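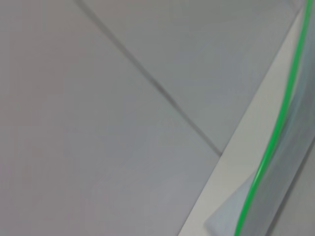 3.2 Arbeitsflächen und Fugen

Die Erhebung in den Haushalten der Siedlung Stirnov umfasste 31 Küchen, von denen 19 nach der Sanierung neu ausgestattet worden waren. Erfasst wurden Material, Farbton und Fugenbild der Arbeitsflächen sowie deren Anschluss an Wand und Nachbarmöbel. Matte, graue Oberflächen ohne Dekor wurden von den Befragten überwiegend als pflegeleicht eingestuft — eine Bewertung, die sich mit den Ergebnissen von Räsänen und Adugna deckt.

Abb. 4: Graue, matte Fläche mit dunkler, schräg verlaufender Linie und angrenzendem hellem Streifen.

Fugen und Kanten wurden gesondert kodiert. Nach Leka und Neagu bestimmen sie den Reinigungsaufwand stärker als die Größe der Fläche. In den Interviews nannten die Bewohnerinnen und Bewohner vor allem Krümel und Kalkränder im Bereich der Übergänge. Das Abwischen der freien Fläche galt dagegen kaum als Arbeit und wurde in den Tagebüchern selten eigens vermerkt. Die Auswertung der Tagebucheinträge folgt in Abschnitt 3.3.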